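# Salminen bottom-drawer fridge, after two summers

We bought the Salminen for the unit when the old top-mount gave up, and it has now been through two summers in a west-facing kitchen. Most of what follows concerns running it in the heat, plus the drawers, as they were the reason we chose it over the Hokia.

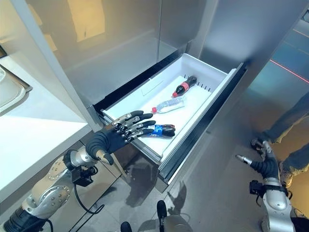 Tuulikki Harju wrote in after my first notes to say hers would not hold temperature in January until she pulled it forward off the wall, and she asked what gap I leave. The manual wants 50 mm at the back. I leave closer to 80 and it cycles less often.

**Cooling**

Set to 3 degrees, the main shelves sit between 3 and 5 on a mild day. When the kitchen gets to 35 the top shelf creeps up to 7 by late afternoon, so milk goes lower down. The drawers stay colder than the shelves all year. Lettuce at the very back of one froze twice in the first month, and I turned the slider down a notch.

**Drawers**

They run out smoothly and stop with a firm click. Soft drink bottles have to lie on their sides, and a full drawer of them is heavy. The runners have coped so far. The white lining wipes clean with warm water and a bit of bicarb. Beetroot leaves a stain that takes a second go.

The divider is the weak part. It's thin plastic, it pops out if you pull a bag of carrots past it, and a replacement was 28 dollars plus postage. I went without.

**Noise**

A low hum, and a gurgle after defrost. Elli Tuominen has the same model in an open-plan flat and finds it loud at night. Ours is behind a door and I don't notice it.

**Finish**

The stainless marks easily. A damp microfibre cloth, then a dry one, going with the grain, gets most of it off. Magnets do not stick to ours, so check in the shop if you care about that – we ended up with a corkboard.

**Price and service**

We paid roughly 300 dollars more than the Hokia of the same capacity. The door seal came loose at one corner in September and was replaced under warranty. The first booking was missed and the second bloke had it done before his tea was cool enough to drink.

I would buy it again at a sale price. At full price, have a look at the Hokia first, particularly if you don't need the drawers. Measure your doorway as well. Ours only went through with the handles off, and the hex key for those isn't in the box.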